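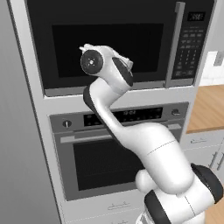 Since the spring our group has been comparing two sets of fingers and two arm controllers on one task, opening kitchen doors in simulation, and this item is a report for those members who asked about it at the last meeting. Opening a door sounds like a small thing. For a person it is small. For an arm with seven joints and a hand which does not feel very much, the difficult part begins before any pulling, when the hand must come to the handle in the correct direction and with the correct rotation. Our kitchen has a tall steel cabinet with a microwave on top and a wall oven directly under it, and the two make a good pair for this kind of test: the microwave has a long vertical bar at the right side of its door, while the oven has a horizontal bar across the full width. The same hand has to turn a quarter circle between one and the other. The arm also has to bend a lot to go up to the microwave, with its elbow near the gap between the two appliances, and this posture decided more of our results than the fingers did.

I will first say what was compared. The fingers are both from Flunetis. The first set is the standard one, short and with flat pads. The second set, sold under the name Stedis, is longer and has a shallow groove along the inside, made for round bars and tubes. We do not have the Stedis fingers in our hands yet, only the geometry files and the friction values that Flunetis gives with them, and we used these values without any change. The controllers are the position controller that came with our arm model, and Joken, the compliant controller that Noman Rajput ported to our simulator last winter. Two finger sets and two controllers give 4 combinations, and each combination was run the same number of times on each of the two appliances.

The starting postures were taken from a list of 18, prepared by Annick Perron. She chose them by moving the arm by hand in the viewer and saving what looked reasonable to her, and then she added several which looked unreasonable. I was at first against the unreasonable ones. Now I am for them, and the reason is given below.

A trial ended in one of these ways: the door reached 30 degrees, the hand lost the handle, the arm stopped at a joint limit, or the time was finished. In total we kept 1,173 trials. The number is not a round one because we removed the trials from one evening when the physics time step was set wrong, and we could not repeat all of them before the shared machine was needed by others. The removed trials were spread evenly over the combinations, so I do not think the comparison has suffered from it, but please keep it in mind when you look at the tables in the shared folder.

The approach

Most of the failures with the position controller happened in the last few centimeters before contact. The arm arrives with a small error in rotation, one finger touches the bar before the other one, and the controller, which knows only where it should be, continues to push. In the simulator this looks ugly: the hand shakes against the bar and slides up along it. With a vertical bar the sliding is long, because nothing stops it until the end of the bar. On the oven the hand more often slid a short distance to the side and then held anyway.

Joken behaves better here. When the first finger touches, the wrist gives way a little and the second finger can come around. The trials are slower, and when you watch them you want to push the arm from behind, but the hand is rarely lost at this moment. Noman warned us that the stiffness values must be set again for each posture with the arm high up, and he was right. With the values he had tuned for work at counter height, the arm hung slightly below the target when it was reaching for the microwave. We lost almost a week before we understood that this was a question of stiffness and was not an error in the model of the cabinet.

The fingers

I expected the grooved fingers to win everywhere. On the oven they did. The groove takes the horizontal bar, the hand pulls, the door comes down, and the bar turns a little inside the groove as the door rotates. With flat pads the same rotation must happen by slipping, and a part of the trials ended there.

On the microwave the result was different. The longer Stedis fingers need more room between the bar and the door, and the room is the same for everybody. If the hand comes in straight, the tips touch the glass before the bar is properly in the groove. Coming from the side is better, but then the forearm has to pass across the front of the door, and several of our starting postures did not allow it without hitting a joint limit. The short fingers with flat pads are less elegant, and they opened this door more often with both controllers.

Brittany Cloutier made a modified version of the Stedis model with the tips cut shorter. The groove remains, only the last part is missing. We ran it on the microwave with Joken and it was the best of everything we tried on that door. I have not put these runs into the main table, because a finger which exists only in a file on Brittany's computer should not be compared with fingers one can buy. She has written to Flunetis to ask if they would make such a version, and whether we would be allowed to cut a pair ourselves. At the time of writing there is no reply.

Starting postures

Now to the unreasonable postures. In my first plan all trials would start with the hand in front of the handle, already at a good height. Annick said that this is a test of the last ten percent of the task. With her list we saw that the elbow makes much trouble. When the arm starts folded and low, it can arrive at the microwave with the elbow on the one side or on the other side, and only one of these leaves enough movement to pull the door and then follow it on its arc. The planner does not know this. It takes the shorter path, arrives nicely, grasps nicely, and then has no more joint range after the door has opened by the width of a hand.

I think this is the most useful thing we have learned, and it has nothing to do with grippers. We have since added a simple check: before the approach, the planner must also find a solution for the end of the pull, with the door open. If there is none, it tries the other elbow. The check is written by Lorena Figueroa and it is in the repository, in the folder with the other planning tools. It is short, and the comments in it are better than this text.

What the simulation cannot tell us

A word of caution, also for myself. Our doors are held closed by a simple force which disappears after a small angle. Real microwaves have a latch, and real ovens have a spring which behaves differently when the oven is old. The friction values come from a supplier. The steel in the simulator is never greasy. When I say that the flat pads opened the microwave more often, I mean our microwave, with our handle, at our height. Catalina Godoy, who worked with real kitchen doors in the Ó Briain laboratory before she came to us, looked at our replays and said that the sliding along the vertical bar is something she knows very well from the real arm, but that the shaking is much too strong and comes probably from our contact settings. We will look at this in the summer.

She also asked why we did not use force sensing at the fingertips. The answer is that we wanted to know how far one comes without it. Quite far on the oven, less far on the microwave.

Next steps and practical matters

The Stedis fingers are ordered, one pair. When they arrive we will repeat the oven part on the real arm first, with the spare door from the workshop, which is fixed to a frame and can be replaced if we bend it. The microwave will come after. I would be happy if one or two members would like to take part in these sessions; no knowledge of Joken is necessary, but you should be able to stay near the stop button for an afternoon without reading your messages.

There will be an open session on Tuesday, July 10, 2018, in the small laboratory, where we show the replays from all combinations and where you can try to choose a starting posture yourself. Noman will bring the stiffness settings for the high postures and explain how he found them. If you have your own gripper model and would like to see it run on the two doors, send the files to Lorena before that day. She needs the geometry, the mass of each finger and the friction values. Please write the units in the file — we received one model in inches and it took us some time to see why the hand was so large.

The trial tables are in the shared folder, together with the replays. The replays with the flat pads and the position controller are in a separate folder, as they were recorded with the older version of the viewer and will not open in the new one. We hope to convert them by October.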